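### 4.2 What the operators did with the time

The kitting area at Nonamska is staffed by 14 operators over two shifts. Before the trial, each of them filled trays by hand for most of the day. A tray holds small blocks that go into the fixture sets Nonamska ships to its customers, and the blocks have to be picked out, checked on every face and passed on. It is light work, but it is close work, and in the first interviews the word we heard most was "neck."

We expected the two-arm bench to change the picking. What surprised us, and what made this such a rewarding site to study, was how much it changed the talk on the floor. By the third week the operators were discussing grip height and approach angle over coffee with the kind of detail they had once kept for football. Loredana Guerra, who has worked in kitting longer than anyone else on the day shift, began a notebook of positions the arms handled badly. The engineers at Fivau, who integrated the cell, asked for a copy after their second visit and have worked from it ever since.

The bench is small on purpose. Two arms are clamped to one rail at the front of a table, and the operator lays a tray on the tabletop between them (Figure 5). There is no feeder and no nest to hold the tray in place. The Fivau team had drawn both into the first plan, and the operators argued for leaving them out, on the grounds that trays arrive at the bench in every sort of condition and a cell that needed them perfect would soon be standing idle.

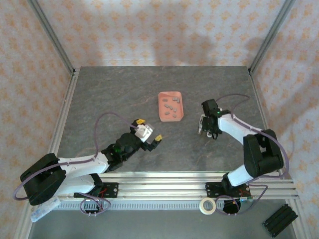
That argument shaped the rest of the trial. Without a nest, somebody has to decide what counts as good enough, and the operators took on that decision with real appetite. During the 10 weeks of the study they logged 3029 picks and marked 355 of them as picks they would have made differently. A marked pick was often a successful one. Operators marked it when the arm had reached across the tray for a far block while a nearer one lay free, or when the grip had closed on a block at a corner. Yurii Moroz called these "lucky ones" and was stricter about them than about outright misses. "A miss you notice," he told us. "With a lucky one you go on thinking it's fine."

We had planned to treat the marks as a side measure. They became our main source. Reading them week by week, we could follow each person's idea of the job as it moved from *is the tray done?* toward *was that a sensible way to do it?* The change was slowest on the night shift, where there were fewer people to talk things over with, and it sped up noticeably once Pichit Phetsri started leaving handover notes taped to the side of the bench. Some of these notes are a single line ("left arm shy today, check the clamp"). Others run to both sides of the paper, with sketches.

### 4.3 New skills, old skills

A worry raised early by several operators was that their feel for the blocks would stop being worth anything. We took this seriously, and the interviews came back to it every other week. Svyatoslav Kobzar put it most bluntly: he could tell a bad block with his thumb, and no arm had a thumb.

Over the trial his skill found a new place. The bench moves blocks but does not judge them, so inspection stayed with people, and for the first time it had its own station and its own time. Kobzar now spends part of every shift at that station, and on Mondays he sits with newer colleagues and a box of rejected blocks and lets them find the fault by touch. These sessions were his own idea. Attendance was never required, and the box gets a great deal of use.

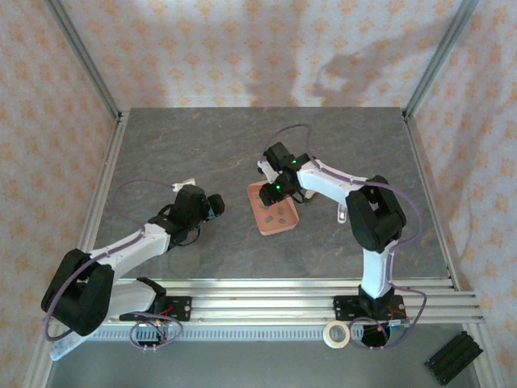
Learning where to put the tray was the skill that spread fastest. In the first days people lined it up square with the rail, sometimes nudging it three or four times before stepping back. Once they had seen how the arms coped with other layouts, most of them stopped fussing, and many began placing the tray at an angle they had chosen for themselves. A slightly turned tray like the one in Figure 6, with its lower end toward the right, would have been straightened by almost everyone in week one. By the end of the trial it drew no comment. What operators looked at by then was the relation between tray and gripper: in the same figure a finger of the right-hand gripper is over the upper part of the tray, and there are blocks close to the lower corners. Guerra's notebook has a whole page on layouts of this sort, including her view that blocks near a wall deserve a second look before anyone starts a run.

We want to stress how physical this knowledge is. Operators leaned, crouched and tilted their heads to judge clearances. They talked about the arms' reach by holding out their own. When Yevdokiia Stelmakh explained to us why she prefers to begin with the left arm, she did it with her elbows, and her account was clearer than the diagram in our own protocol (we have since redrawn the diagram). Cable slack was a favorite topic as well. Several operators learned to check the loops by eye before each run, and two asked to be shown how the cables were fastened so that they could refit them without waiting for Fivau.

### 4.4 Pace and breaks

Not everything improved. The bench is slower than a practiced pair of hands, and on busy days the operators felt the difference keenly. Under the old routine a person could hurry through a backlog and then rest. The arms keep one pace, and the rest periods had to be arranged in some other way. For the first month they were arranged badly. Operators found themselves standing beside a running cell with too little to do and no clear permission to leave it, and they described this as more tiring than the picking had been.

The fix came from the floor. Stelmakh proposed that one person look after the bench for an hour and then change places with the inspection station, and the shift leads adopted her plan in the fifth week. Reports of tiredness fell in the next round of interviews, and so, to our delight, did the complaints about necks. We cannot separate the effect of the rotation from the effect of the bench itself, and the follow-up planned at Lulline in December will introduce the two at different times for that reason.

Pay is still open. Placing trays, marking picks and writing handover notes are tasks that appear in none of the existing job descriptions at Nonamska, and the operators have asked for them to be written in. Management agreed to this in principle before our last visit. The wording was still under discussion when we closed the interviews, with Moroz and Guerra speaking for the day shift and Phetsri for the night.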